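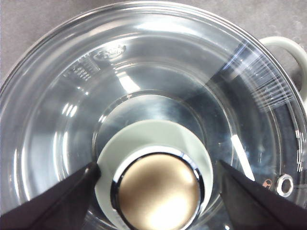
*Taça de vidro com asa, sobre a bancada.*

# Acta da reunião — associação Skustar, mês de agosto

**Presentes:** Rungnapa Nilsuwan (preside), Nelli Lappalainen, Kaisu Kuusisto, Adel Alaoui
**Ausente com aviso:** Elsa Pitkänen
**Redige a acta:** Kaisu Kuusisto

A reunião começou às 19h30. A acta anterior foi lida e aprovada com uma correcção: o nome da banda Trutov estava escrito com "w" no fim.

## 1. Noite de metal de outubro

O Adel confirmou que os Trutov aceitam tocar como última banda. Pedem quarenta e cinco minutos e uma prova de som completa. Os Fang também aceitam, mas o baterista deles só pode chegar depois das 18h. A Nelli propôs que os Fang usem a bateria dos Trutov e levem só os pratos e o pedal. O Adel vai perguntar às duas bandas.

Falta a banda de abertura. Foram ouvidas duas maquetas durante a reunião. A primeira agradou a todos pela voz, a segunda tem guitarras boas mas a gravação é muito fraca e é difícil julgar. Ficou decidido convidar a primeira — a resposta deve chegar antes da próxima reunião.

## 2. Contas

A Rungnapa apresentou o saldo: 1602 euros. O orçamento para a noite de outubro é de 1199 euros, com sala, técnico de som e viagens incluídos. A Kaisu perguntou se o combustível dos Trutov está nesta soma. Está, mas só para uma carrinha.

O preço do bilhete fica em cinco euros para sócios. Para os não sócios houve duas opiniões (oito ou dez) e decidiu-se por oito, com três votos a favor e um contra.

## 3. Fanzine

O número 27 está quase fechado. Faltam a entrevista com os Fang e a crítica do disco novo dos Workier, que a Elsa prometeu por mensagem. A Nelli acha que a crítica dos Workier não deve passar de uma página, porque no número anterior os textos ficaram demasiado longos e foi preciso reduzir a letra. O Adel não concorda e prefere cortar a secção de cartas. Não houve votação. A Nelli fala com a Elsa.

A capa será outra vez a preto e branco.

## 4. Outros assuntos

- O cabo do segundo monitor faz ruído. O Adel leva-o para reparar.
- A Kaisu pede que os discos emprestados sejam escritos no caderno, com data e nome.
- O cartaz de outubro deve estar pronto duas semanas antes do concerto. Desenha a Rungnapa.

A reunião terminou às 21h10. A próxima será marcada por correio electrónico, depois de haver resposta da banda de abertura.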